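The workshop is on the first floor of a former printworks in Torkstead, above a carpet showroom. Proswood makes tables there, mostly for people who work at them all day: repairers, model makers, schools, a few labs. The owner has run the firm for 3 years and before that fitted kitchens. We spoke over tea in the finishing room, where the extractor had been switched off so that we could hear each other.

Most of the orders now are for plain white tops, which was not the plan. "I started out wanting to sell oak," the owner said. "I had a stack of it downstairs and I thought people would come in and see it. They came in, said it was lovely and asked if I could do one in white."

The reason customers give is that they can find things on it. Small dark parts show up against a pale surface, and so does dirt. "If you drop a black screw on a brown bench you're on your knees for ten minutes looking for it, and half the time it never left the bench. On white you see it straight away. You also see every crumb, so people wipe it down more. I don't mind that. A table that gets wiped lasts longer."

Pure white is a different matter. The owner will talk customers out of it if they work under strong lights, and offers a shade with a little grey in it instead. The first batch, sold in 2015, was too bright, and two of the tables came back. "One chap said it gave him a headache by dinner time. I sat at it for an afternoon doing my invoices and he was right. We took them back and refinished them."

The finish is matt. Gloss is available but costs more and has to be asked for. The owner's view is that gloss looks good in a shop and is hard work after that, as every lamp in the room ends up in it.

Size takes up more of the conversation with a new customer than colour does. The standard top is 900 mm deep, and a deeper one of 1000 mm is made to order. "People always ask for deeper. I tell them to sit down and put their arms out. Whatever is past your fingertips turns into a shelf. You'll have a mug there, and a box of something, and a phone charger, and it will stay there until you move house." The larger top sells mainly to places where people work from both sides.

A collector in Bemton ordered one this spring for sorting old electronics, which arrive in mixed boxes and have to be laid out before anyone can say what they are. The owner went to see it in use and came back with one change, a softer edge along the front. "The corner was too sharp on the wrist. I'd never have known, because I don't sit at one for six hours. Now they all get that edge."

We asked what people do to their tables that they shouldn't. Hot things came first, then cutting without a mat, then cleaning with whatever is under the sink. A damp cloth and a drop of washing-up liquid will do for nearly everything. Pen comes off with a little alcohol on a rag, if it is done the same day. For heavier cases and anything with metal feet, the advice is to lift and not drag. "Dragging is what does it. You get a line, and on white you'll look at that line every day."

The firm's last delivery before our visit went to Galindo, a repair shop on the other side of town, and it needed four people and the removal of a door. The top had been measured for the room but the stairs had not been measured for the top. A two-part version is being tried out, joined underneath with bolts. The owner is not yet happy with the seam and will not put it on the price list until a fingernail can pass over it without catching.

Oak is still on the list. It sold twice last year, both times to people who wanted a dining table. 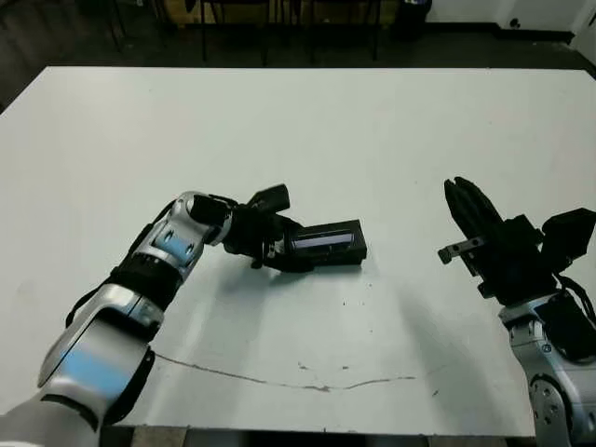
Orders and visits

The workshop is open to visitors on weekday mornings. Bring the measurements of the room, the doorway and the stairs. Orders placed after the end of November will be made in the new year.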